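Bracelets on the bed

I have been putting off the jewellery drawer since April. It is the top one in the Herus unit by the window, it sticks, and everything in it had slid to the back and knotted itself round an old phone charger. I tipped the lot out on the bed and started again.

The necklaces took longest. I have a small pair of tweezers for that sort of thing and it still took 50 minutes to free one chain. Earrings were easier. Any without a partner went in an envelope, and I'll give them another month before they go.

Bracelets and hair ties were the part I wanted to sort out properly. I wear them most days and I can never find the one I'm after. I did look at proper storage first. Stellia do a velvet tray with a roll for bangles, but it was 41 pounds and too wide for the drawer. I measured twice. So I went to the cupboard where I keep old gift boxes and found a red lid.
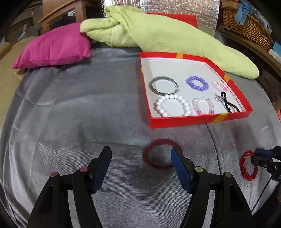

The drawer is 210 mm across at the front once you allow for the runners, so anything I used had to be narrower than that. The other thing I wanted was low sides. I had been using a deep biscuit tin from Løken and you had to dig about in it, which is how things got tangled in the first place.

I lined the drawer with leftover wallpaper and wiped the runners with a bit of candle wax. It still sticks, but less.

2024-06-07

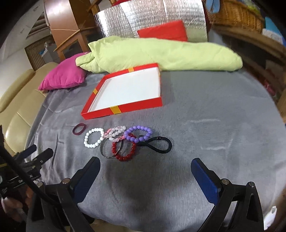
Sorting by colour was my first idea and I dropped it fairly quickly. What I wear goes by what I'm doing, so work things at the front and everything else behind. I laid a few out on the grey blanket to decide. The white beads are for work, and so is the purple one. The pink and clear one catches on jumpers, so that's for summer. The dark red beads I wear less than I thought I would.

Next is the scarf shelf, then the Uvlow bag of odd buttons, which must have 1,000 in it and can wait until the weather turns.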